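Parovier team notebook, January
Bench 3, entry by W. Xiong (mostly)

Cable box task, still. The course handout calls it "Packing, level 1," and I would like to meet whoever did the leveling.

Carried over from last time: Dehua's change to the gripper close speed is in, the old value is in the config as a comment, please leave it there until the demo. Shaohua's rewritten reset script is also in and it now asks before homing both arms. It did not use to ask. We have all learned something about standing near the left arm.

Goal for this week's block is the full sequence: take the power cord, get all of it into the box, plug included, close the lid, tuck the flap. The Giker team in the other section has chosen foam blocks for their object. Foam blocks stay where you put them. I'm not bitter.

Where we are in the logs: 340 episodes kept, 62 thrown out. Most of the 62 are Jianhua's fault or mine, and a few belong to the network dropping out while we were teleoperating. Guoqing wants a reason code on every rejected one. "Cord did a thing" is no longer accepted as a reason code.
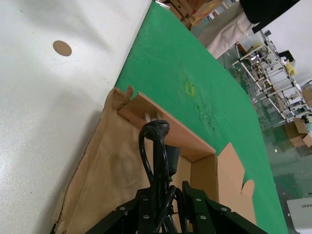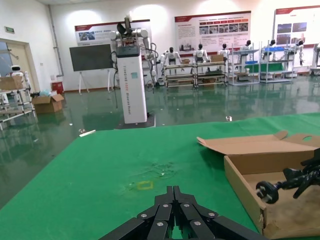
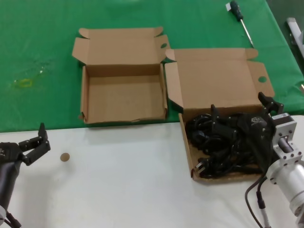 Reading time: 3 min

Cord notes. The plug is the problem and the rest of the cord is merely annoying. If the prongs end up over the wall of the box, the lid rides up on them and the policy carries on as if it had closed something. Two things to try:

1. Grab at the plug first, always, and let the cord follow. Dehua likes this one. It makes the demos longer by a few seconds and much duller to drive.
2. Grab the middle of the bundle, drop it in, then go back for the plug as a second pick. I like this one because it's mine.

We drove both for an hour. Mine looks better on the head camera and worse on the wrist camera, where the cord hides the box wall at exactly the moment you want to see it. Dehua was gracious about this for nearly a minute. Going with 1 for the next batch. If anyone wants to revive 2, the episodes are in the folder "wenjie_idea" — I did not name the folder.

Box notes. Cardboard gets tired. The crease at the lid goes soft after enough closings and then the flap wanders in sideways, and a policy trained on fresh boxes has no opinion about that. Shaohua says to mix old and new on purpose and write down which is which. Pencil mark on the underside: O or N. Not a drawing, Jianhua.

Lid closing alone, with nothing in the box, is fine. Closed it over and over before lunch with no drama and got overconfident, see above.

Training: the run from last night stopped at step 3,098 with the disk full. The disk was full of our own wrist video, saved twice, because the recorder had been started in two terminals. Deleted the duplicates, restarted at 2 pm. Checkpoint at 1,566 is still good and is the one to load if somebody walks in and asks to see it move.

It moves. It picks up the cord with real confidence and then holds it over the box and thinks. Guoqing timed the thinking and then asked me to leave the number out of the notebook, so it's in his.

To do before next session:
- Dehua: go through the plug-first demos, cut the dead time at the start of each
- Shaohua: recorder should refuse to start twice
- Jianhua: more boxes, same size as these, and please measure before ordering
- Guoqing: write up reason codes, one page at most
- me: recheck the wrist camera exposure, left and right don't match and I keep saying I'll do it

Hurden form for the demo slot is due before the end of the month and needs a project title. Current candidates are "Bimanual Packing of Deformable Objects" and "Cord Go In Box." Vote on the sheet by the door. Dehua has voted twice, in two different pens.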